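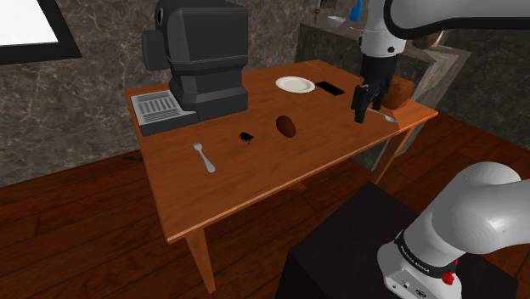

Search this site: Enter keywords Go

Print this page | E-mail this page

Burkilitz Creek Fuel Reduction Project: Progress Report to the Kangate Fund

Dear friends at the Kangate Fund,

We had hoped to get this to you in June, and we are sorry it is reaching you in July instead. The crews stayed out longer than planned while the weather held, and the people who write the reports are mostly the same people who run the chippers, so something had to wait. Thank you for being patient with us, as you have been from the start.

The main news is good. We have now thinned 1,426 acres on the west side of the Burkilitz drainage, from the old mill road up to the ridge above Mestholm. Most of that was hand work in thick young fir that had filled in under the big pines, and it was slow going on the steeper ground. The crews left the large trees standing, cut the small ones, and pulled the lower limbs up to head height along the road. If you drove up there with us last fall, you'd notice right away how much farther you can see between the trunks.

We piled as we went. The last tally came to 3,091 piles, covered with paper so the middles stay dry enough to light. We will start burning after the first good soaking rain, and we'd like to get through at least half before snow closes the upper gate. The rest will have to wait for the following season, and we have told the neighbors so, because a few of them were (understandably!) expecting everything to be gone by Christmas.

Prescribed burning has gone less well. We planned two burns this spring on the Cuevas side and finished only one, a unit of 569 acres. It burned low and cool through the grass and needles, and the oaks along the bottom leafed out afterward just as we'd hoped. The second unit was ready to go, with the lines dug and the hoses laid, but the wind came around from the east at 10 a.m. and kept on building, so we sent everyone home. We spent some of your money on that day and have nothing on the ground to show for it. We would make the same call again, but you should know it's in the accounts, under crew time.

Work around homes has been the happy surprise. We offered free yard visits in Mestholm, thinking a handful of people might sign up, and we have been to some 30 places so far, with a waiting list that keeps growing. Folks mostly want to know about gutters, woodpiles and that one juniper by the porch. We haul away whatever they cut, and the hauling is costing more than we budgeted (fuel, mainly, and a new clutch for the dump truck). We'd like to move a little money from the signs and mailings line to cover it, if that is all right with you. A short letter asking for this is attached.

We are also behind on the monitoring plots. The ones in the thinned area were measured before cutting and still need their second visit, and the Cuevas plots should be read again once the grass has cured. We expect to have both sets in the next report, along with a better map than the last one, which we know was hard to read.

For the coming months the plan is to burn piles, finish the yard visits on the list, and get the second Cuevas unit ready again for whenever the weather gives us a chance. The smoke permit carries over, so there's no new fee there. The water tank at the ridge has a slow leak at the valve and will be fixed before any burning starts.

Please come up and walk it with us if you can. The road is fine for an ordinary car as far as the second gate, and we're glad to drive you the rest of the way.

With our thanks,
The Burkilitz Creek crew

14 shares | 3 comments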